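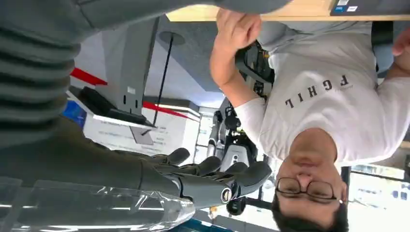

The robot hand at the packing desk, with one of our crew next to it.

Robot now packs the trays, I sit and watch. Is this still my job?

Antonina Holovko
Posted May 1, 2022

I work at Riltesik, where we put together sample kits. There are 13 of us on the floor. Until this winter we all packed trays by hand, and the pay was a base rate plus a bonus per tray. Then a robot was brought in for one desk. One person per shift sits at that desk with a laptop, starts the run, and steps in when a piece goes in the wrong compartment or doesn't get there at all.

My trouble is that the per-tray bonus doesn't apply at that desk, because the robot is doing the packing. Last month we shipped 2,828 trays and I got credit for almost none of them, even though I was the one fixing the mistakes. My title is still "packer." My supervisor says it will be sorted out in July. Can they leave it like this until then? And should I be asking for a different title, or just the money?

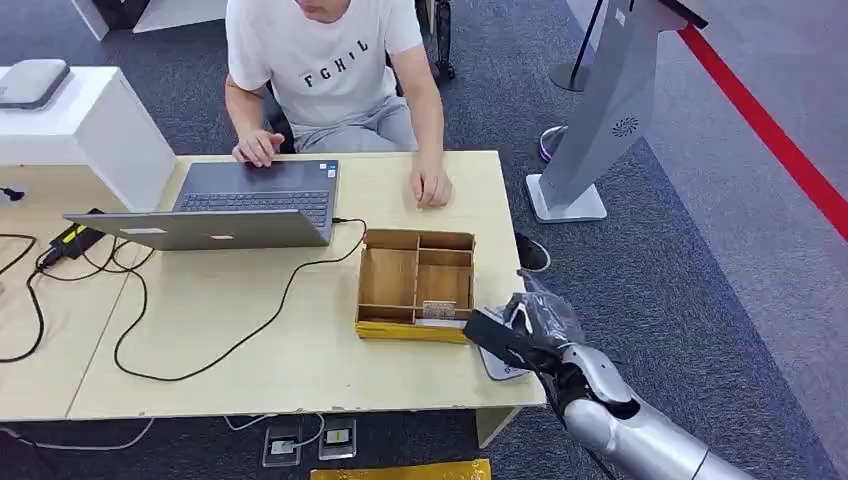 Orest Panasiuk
Ask for the money. Titles are free, so they'll give you one and stop there. Same thing happened where I used to work, and I was a "cell technician" for two years on a packer's rate.

Antonina Holovko
Thanks Orest. I should have said more about what the work is like, because people think we're resting. 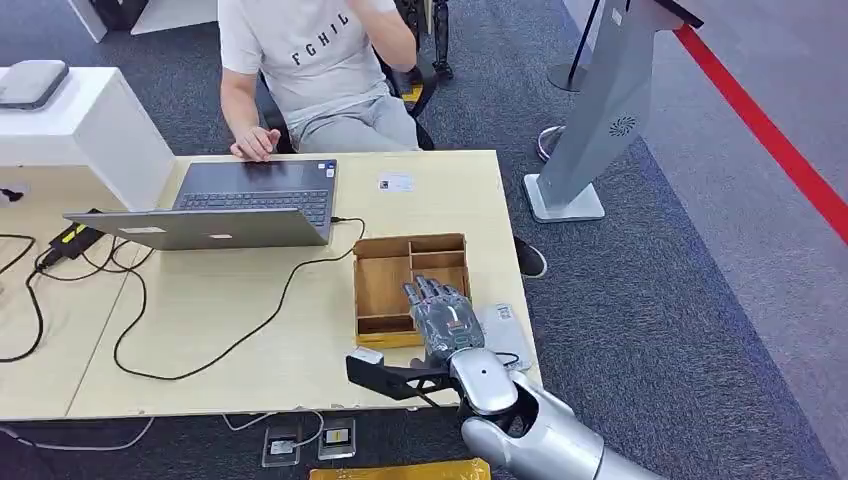
The day is slower than hand packing, but it is more tiring in its own way. You can't really look away, and you can't talk to anyone the way we did at the long bench. You sit on one side of the desk and the robot's arm comes in from the other, with the tray and the laptop both on the desktop between you. When something goes wrong you have to decide whether to stop the run or let it try again. I wasn't shown how to decide that. Yurii and I worked it out ourselves. 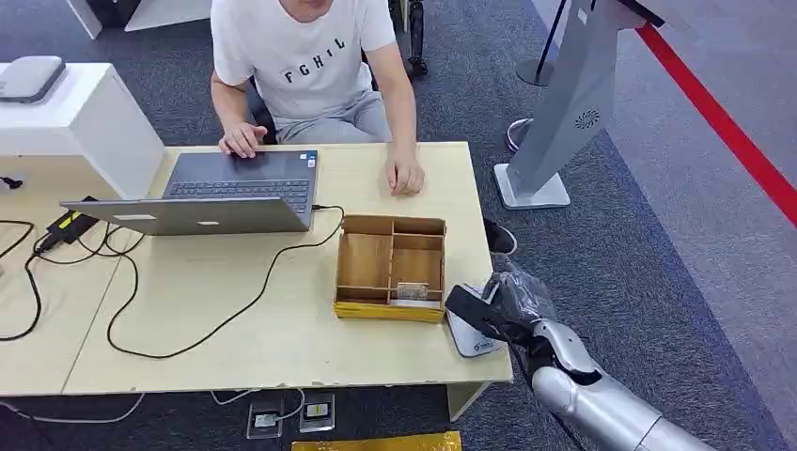 We also write up every stop, and that goes on our own sheet because there was no form for it. I had 31 stops last week. A few were my fault, I stopped it too early. The rest I would call real ones. My supervisor has never asked to see the sheet.

Sandra Bainbridge
Keep that sheet and make a copy. It is the best thing you have.

I handled pay questions at Closari when we put in automatic packing, so here is how I would go at it. First, find whatever you signed or were given that describes the bonus. Look at the exact words. "Trays packed by the employee" is one thing, and "trays completed at the employee's station" is another. If it's the second, you may have a claim to the bonus for the robot desk right now, without waiting for July. If it's the first, you are probably asking for a new arrangement, and the rules on changing pay depend on where you live — check with your local labor office before you sign anything.

Second, write down what you do at that desk that you didn't do before: starting runs, deciding on stops, correcting trays, keeping the record. Ask for a flat rate for those shifts. We tried sharing the bonus across the whole floor and people at the bench hated it.

I don't agree with Orest about the title. If they ever cut packers, you don't want to be listed as one when you're running the machine. Ask for both in the same letter.

And ask for rotation. Four hours of watching is plenty for anybody. We moved people back to the bench after lunch and got fewer missed errors.

Taras Bilyk
Is there a union? If so start there. If not, get Yurii and whoever else sits at that desk to sign the same letter.

Antonina Holovko
No union. Found the paper — it says "completed at station." Writing the letter this week, and Yurii is signing too.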